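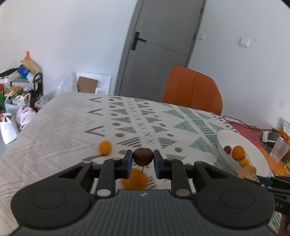 A speckled brown fruit with its stem down, over the patterned tablecloth at Drarlow.

The produce buyer at Drarlow sorts fruit on a table with a white cloth, next to a large white bowl. She has run the shop's tasting table since it moved from Marsden, and she keeps written notes on every delivery.

"Small pears are judged at the neck," she said. "Press beside the stem. If it gives, the core is a day or two ahead of it." Skin color tells her little on brown varieties, where speckling hides both ripening and light bruises.

Last January she logged 968 pieces from one grower and rejected 176. Most had stem punctures, caused by fruit packed in more than one layer. "A loose stem is a small nail," she said. The grower now ships in single trays of 40.

Citrus gets less attention. Small oranges are weighed in the hand, and a light one is cut open. Mixed bowls are made up in the morning and taken apart at closing.

"Cherries go in last and come out first," she said. "I don't leave them under an orange overnight."

Her next order, from Tretden, is due before noon.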